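Effect of Headspace and Corner Wear on the Stacking Strength of Small Folding Cartons

Project report, Packaging Materials II
Submitted by the Nurano group
Supervisor: Raimo Kauppinen

1. Background

Folding cartons for dry goods are usually specified by board weight and caliper. The grade is chosen from a supplier table, the carton is drawn up, and strength is checked once with new, flat-stored blanks. Cartons in a stockroom are in a different condition. They have been erected, filled, rubbed against their neighbors and left standing under load at whatever humidity the building happens to have.

The project was proposed by Joltitz, a small tea and spice packer that had complaints about crushed corners in the bottom layer of its display trays. The company had already moved up one board weight without a clear improvement and wanted to know whether the fill level or the handling was the larger part of the problem. Its blanks are supplied by Laaksonen, who also let us have unprinted blanks of the same cut for the control set.

2. Scope

We looked at two variables: headspace (the unfilled height above the product) and corner wear. Board weight, glue pattern and closure style were held constant. Printing was left out of the analysis, although Joltitz believes that heavy ink coverage on the front panel weakens the score lines. We had no means of separating that effect from ordinary variation between batches.

The work was limited to upright cartons with tuck ends. Results should not be carried over to sleeves or to cartons with a crash-lock base, where the bottom panels share the load in another way.

3. Theory

When a carton is loaded from above, the force is carried mainly by the vertical edges. The flat panels between them bow at a fairly low load and after that contribute little. McKee's formula, written for corrugated boxes, ties compression strength to edge crush value, bending stiffness and perimeter. It is often borrowed for solid board, where it tends to overstate the result. We used it only to put the test conditions in a sensible order before starting.

Two consequences follow from the edges carrying the load. First, damage to a corner should cost more strength than damage of the same size in the middle of a panel. Second, a product that supports the panels from inside should delay bowing, and the support is lost wherever there is headspace.

4. Method

Blanks were conditioned in the climate room from Friday afternoon until testing, erected by hand and closed without tape. Filled cartons held dried lentils, chosen in place of tea because lentils settle quickly and could be reused. Fill height was set with a card gauge.

Corner wear was produced in 3 grades. Grade one was untouched. Grade two was rubbed along all four vertical edges with a felt block under a fixed weight. Grade three was rubbed in the same way and then dropped from bench height onto one lower corner. The drop proved hard to repeat, and the spread in grade three is wide for that reason. 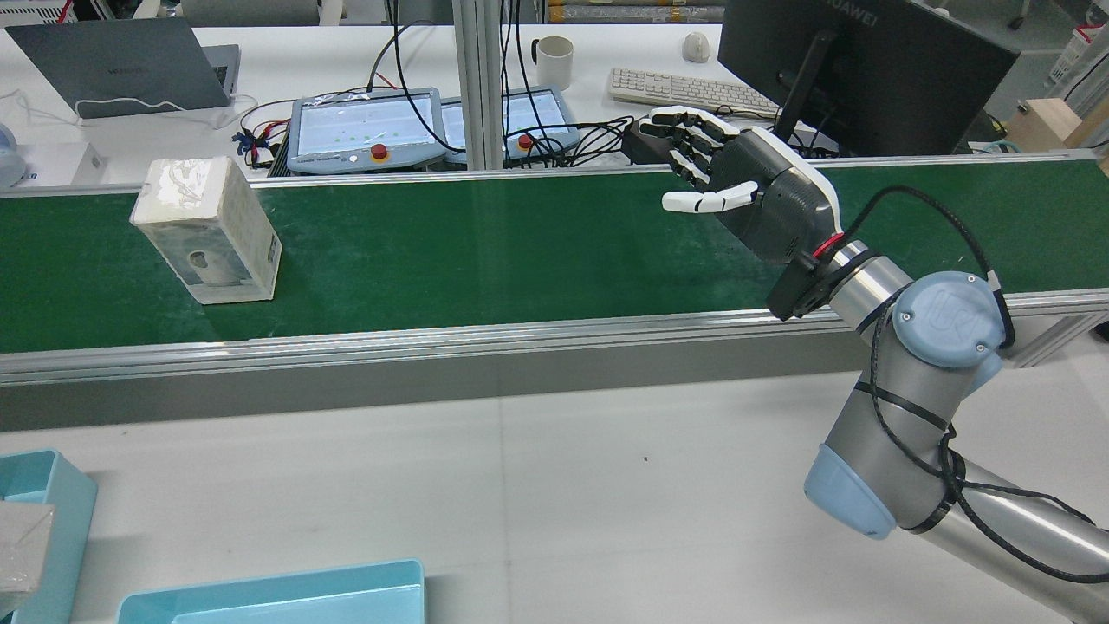
Page 4

Each combination of fill and wear was tested with 20 cartons. The load was applied between flat platens at constant speed, and the peak force was recorded along with the compression at peak. The tester was a Kirier bench unit with a load cell rated to 1,000 newtons. A small preload was used to take up the slack in the tuck flaps, and zero displacement was set at that point.

Cartons that tilted under the preload were removed and replaced. This happened mostly with the empty set - the upper flaps did not always sit level - and the replaced cartons are listed in the appendix.

5. Results

Fill level had the clearer effect. Full cartons were stronger than empty ones at every wear grade, and the loss was already noticeable with a moderate headspace. Going from moderate to large headspace made less difference than going from full to moderate. Inspection after the test showed the fold line at or just above the level of the lentils in most of the filled cartons.

Rubbing alone made very little difference. The averages for grades one and two overlap and we do not claim a difference between them. Grade three was weaker, with failure starting at the dropped corner, and compression at peak was also greater.

The unprinted control set behaved like the printed one when full. When empty it was slightly stronger, but the two sets came from separate deliveries of board.

6. Discussion

The results fit the idea that the contents act as a support for the panels. For Joltitz the practical point is that the present carton is tall for the amount packed, and tea settles further in transport. A lower carton would reduce the headspace and could perhaps be made in the earlier board weight.

Scuffed edges look bad on a shelf but do not explain the crushed layer. Dropped trays might. We had no record of how trays are handled between the packing room and the store, and the drop used here was only a rough stand-in.

Two weaknesses should be noted. All loads were short, while real stacks stand for weeks, and board under constant load creeps and fails well below its short-term strength. The climate room also drifted over its set humidity during one night in March. Cartons tested the following morning are marked in the data table and were kept in the averages.

7. Further work

A creep test with dead weights would be the natural next step, using full and moderately filled cartons only. The drop should be done with a guided release. Raimo Kauppinen has suggested repeating the empty set with glued flaps to see how much of the scatter comes from the closure.

Appendix A: Replaced cartons
Appendix B: Data table
Appendix C: Gauge drawing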